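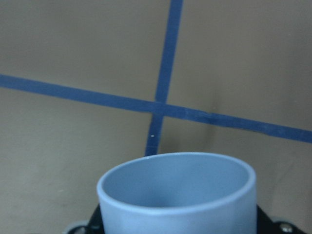 Wrist camera view, blue cup in the gripper near the tape cross.

Gripper comparison group, minutes of the September 30, 2024 meeting
Minutes by Prys Sayce

Hi all, my turn for the notes again. I typed most of this during the meeting and tidied it up afterward, so if I've put words in your mouth, shout and I'll fix them before we meet in October. Decisions and actions are at the bottom if that's all you want, but please read the camera part because it affects anyone booking bench time.

We had a full table and the people from the Gwynne site on the line. The sound from Gwynne dropped out twice and we went back over what they'd missed each time, so a few points came up more than once and I've folded them together.

Last minutes

Accepted with one correction. I had written that the Cavix fingers were rated for the bigger cup. They aren't, or at least we have no paperwork that says so. What I should have written is that they open wide enough for it. My mistake, and I've changed the copy in the shared folder.

Two actions were carried over: the spare cable order (still waiting on a quote) and my own write-up of the homing problem, which I haven't started. Sorry!

Cup trials so far

Most of the hour went here. For those who missed August, we're running the same pick and place task with both grippers, the Cavix and the Brolorar, on the same arm with the same controller settings. Pick up the cup, carry it to the tape cross, set it down upright, let go, back off. The target is 500 attempts per gripper per cup. The log stood at 1,026 attempts this morning, which sounds like we're finished, but that's everything lumped together, including the shakedown runs and a batch we've agreed not to use (see below).

I gave a quick rundown of how the sessions have felt from the operator's chair, and I'll repeat it here because a couple of you asked. The Cavix is the easy one to live with. It closes evenly and I hardly ever have to nudge the approach. Where it annoys me is the release — the cup sometimes follows one finger for a moment as it opens, and then it lands a little off the mark. The Brolorar lets go cleanly every time I've watched it, but it's fussier about where it starts, and if the approach is off to one side it pushes the cup along before it grips. I'd be happy with either one on a good day. I just don't want to pick based on which one I happened to be running on my good days, so we're alternating them from now on, swapping after every block.

The Gwynne group wanted to know whether the release problem is the pads or the opening speed. Good question, and I don't know. We've only run one opening speed. We agreed to try a slower one for a single block before anybody orders new pads. If slower fixes it, great, we've saved some money. If it doesn't, we'll look at the pads properly.

There was a longish back and forth about force. I'd like to leave it alone until both grippers have a full set at the current setting. The opposite view was that we already know the setting is higher than it needs to be for a light cup, and every attempt we log at the wrong force is an attempt we'll want to redo. I can see that. We settled on leaving it for the light cup and choosing a new value before we start the heavier one. Gwynne will propose the number.

The batch we're dropping

60 attempts are coming out. They were logged after a finger swap when the new offset hadn't been saved, so the arm thought the fingertips were somewhere they weren't. Plenty of those attempts look fine on their own, and I did argue for keeping the good ones, but I lost that argument and I think I deserved to. You can't keep the successes from a bad batch and bin the failures. They'll stay on the drive in their own folder with a note, and they won't go in any table.

To stop it happening again, the offset gets read back and written on the session sheet before the first attempt. It takes a few seconds. I've added a line for it at the top of the sheet, so please use the new version and recycle the old ones.

Wrist camera

We looked at the wrist view on the big screen, including the one I've put at the top of these notes. The question was whether the camera is sitting where we want it. When the gripper is holding the cup, the cup takes up a good part of the lower middle of the picture, and you don't get to see its base at all. You do get both fingers, more or less, plus the rim, the inside of the cup and the tape lines behind it.

Opinions split pretty much down the middle. I like it as it is. The rim is clear, you can tell where the cup is compared with the cross, and having a finger on each side makes it easy to spot a lopsided grip. The other camp would like the camera tilted down, or moved back, so we can see where the base meets the table. That would help a lot with judging the set-down, which is the part we're scoring.

The trouble is that moving the camera means redoing the camera calibration, and then the earlier attempts don't match the later ones. Nobody wanted that halfway through a set. The compromise is to leave the wrist camera where it is until the light cup is done on both grippers, and to put the side camera back on its stand for the set-downs. The side camera doesn't feed the controller, so it can come and go without upsetting anything.

We also talked about color. A pale blue cup and darker blue tape are easy enough for a person to tell apart, and the tracker has been coping on the bench, but Gwynne worries about what happens when the rim passes right in front of a strip. Their suggestion was to redo the cross in a different color. I'd rather change the cup, to be frank, since the tape is what everybody lines up on. We parked this one. I'll pull seven attempts where the tracker lost the rim and see if the tape was behind it when it happened, and then we'll have something to argue over.

Controller

Short item. The Grisaslow controller had its update and has run every session since without a restart. Before the update we were restarting it far too often, so I'm pleased, though I'd like a few more long sessions before I call it solved. The new menu puts the stop-and-hold option one level deeper than it used to be, and several of us grumbled. The physical stop button hasn't changed. Please keep using that if anything looks wrong, and don't go digging through menus.

Somebody asked if we could try the other controller for comparison while we're at it. I'd love to — but later. Two grippers and two cups is plenty to keep straight.

Bench time

The calendar is getting crowded. We agreed that whoever starts a block finishes it, even if it runs over, and the next person waits. Half blocks have been a pain to sort out afterward. If you know you can't stay, don't start one.

Decisions

Alternate grippers after every block.
Grip force stays as it is for the light cup, with a new value before the heavier one.
The 60 attempts with the unsaved offset are left out of all tables.
Wrist camera stays put until both grippers have finished the light cup.
No change to the tape or the cup for now.

Actions

Prys: run one Cavix block at a slower opening speed.
Prys: pull the lost-rim attempts and check them against the tape.
Prys: homing problem write-up, for real this time.
Gwynne: propose a grip force for the heavier cup.
Gwynne: send over their version of the scoring sheet so we can line up the columns.
Everyone: new session sheet, offset written in before the first attempt.
Open, needs a name: side camera back on its stand, and a longer cable for it if the old one won't reach.

Next meeting is in October, date to follow once Gwynne has sorted out their room.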